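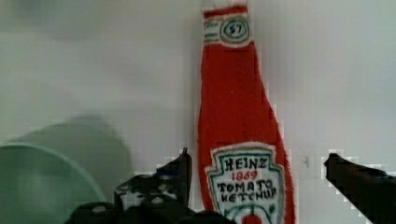
Ketchup bottle, red, flat type, with "57" on the neck label.

List: toy-library-cataloguing
Date: 2020-12-24
Subject: Re: One record per set or one record per piece?

Replying to several points from the earlier thread in one message. I have trimmed the quoting where it went more than two levels deep.

Our position at Skernari is that the set is the loan unit and the piece is the inventory unit, and that the two need separate records linked by a key. We ran set-only records until March of last year. The fault with that method is in the returns stage. A set-only record has one status field, so a box that comes back one spoon short is either "complete", which is false, or "incomplete", which takes it off the shelf until somebody edits the record by hand. At the March stock check we had 48 sets marked incomplete, and 13 of those had been complete for months. The missing pieces had come back and had been put in the right box, but the status had not been changed.

With linked records the status of the set is worked out from the status of its pieces. There is no field on the set record for anyone to forget.

Play kitchen sets are the worst case and I will use them for the rest of this message. They mix bought items with handmade ones, the pieces drift between boxes, and borrowers return items that were never ours. If a scheme copes with these it will cope with jigsaws and train track. 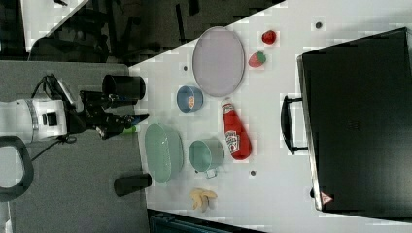 1. Piece records

Minimum fields are piece number, set number, type, main colour, material, condition and replaceable (yes/no). We dropped "supplier" from the piece record and moved it to the purchase record. It was blank or wrong too often to be worth the typing.

Type should come from a closed list. Ours has "plate", "bowl", "cup", "basket", "bottle", "food, whole" and "food, part". Free text in this field gave us "dish" for plates and bowls alike, and after that no search could be trusted. "Food, part" covers halves and slices. We did try a field giving the parent item (which orange a half orange belongs to) and removed it after a few weeks. Desk staff were guessing.

Main colour should also be a closed list, and a short one. Greens that look different under the desk lamp look the same in the store room. We use "light green" and "dark green" and no others. If two bowls of different sizes share a colour, put the diameter in the notes.

2. Essential and non-essential pieces

Each set type has a list of essential pieces. A set can go out if all essential pieces are present, whatever else is missing. For kitchen sets we allow up to 6 non-essential pieces missing before the set is pulled for topping up. That figure has no theory behind it – it was the point at which borrowers began to complain.

3. Labels

We print on Drekard tape, the narrow size. It holds on smooth plastic through about 18 loans if the surface is wiped with alcohol first. It does not hold on fabric at all, and on felt it lifts before the box is closed. For fabric pieces we sew in a cotton tab and write the piece number on it with a laundry pen. Tabs go on the back, near the base, well away from any edge that is starting to fray.

4. Sorting order at returns

Tip out on a pale surface, set dishes to one side, then food. Dishes are checked first; they are nearly always essential pieces, and a missing plate settles the matter before any time is spent on strawberries.

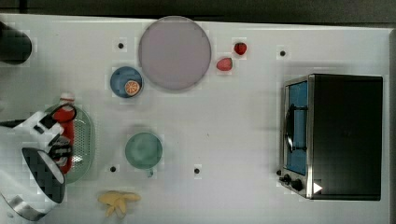
Brerkach desk wrote:

> We have two people at returns and a queue at the door. Checking
> every piece against a list is fine on paper, but it would double
> our time per box. Could the check be done by weight? Weigh the set
> when it is made up, weigh it again on return, and open the list
> only if the figures differ.

We tested weighing. It works for sets made of one material, building bricks for instance. It fails for kitchen sets, where a fabric piece weighs next to nothing beside a plate and falls within the error of a kitchen scale. It also fails when a borrower returns the wrong item of similar weight. I would keep it as a first pass for bricks and track, and leave it out of everything else.

On time per box: the check is slow for the first few weeks and then gets quicker, mainly through staff learning which pieces go astray. Printing the list in the order the pieces are handled helps more than any change to the software.

On the Rezaei import format, also raised in the thread: it accepts linked records, but the set file must be loaded before the piece file. Loaded the other way round, it drops the key without a warning. Back up first.

Two sample entries from our bottle and bowl types are below the picture, for comparison with your own.
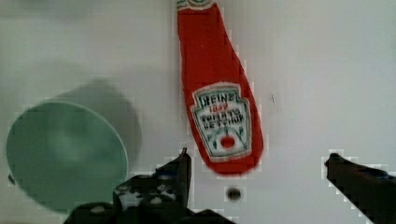 Bottle and bowl, as entered below.

Type: bottle. Main colour: red. Label: Heinz. Essential: no.
Type: bowl. Main colour: light green. Shape: round. Essential: yes.

The full type list is in the files area of the list site. Corrections to the list address, please, and not to me directly.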